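**Street Desk Coordinator, Erenport Town Hall (part-time, fixed term)**

Erenport has 57 miles of road and, as of June, 437 open complaints concerning them. We need a patient person to answer the complaints – the potholes have their own department.

You will:

- reply to residents in plain English, including the ones who write in capitals
- chase our paving contractor, Standari, for dates that resemble dates
- attend the monthly roads meeting, which starts at 7 p.m. and has been known to end

No experience needed with Kivi, our reporting software. Experience has not helped so far. Nine months, 20 hours a week, parking included (mind the hole).

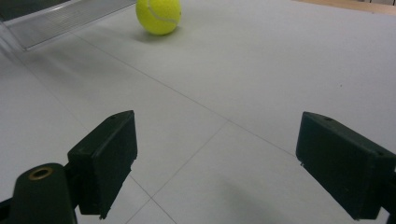
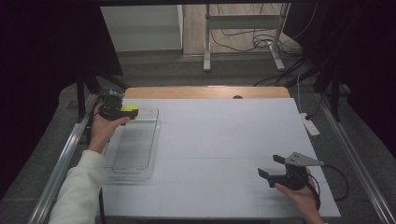
A resident of Fikinier Street wrote in to ask whether the new coordinator would be allowed to promise anything. Within reason, yes.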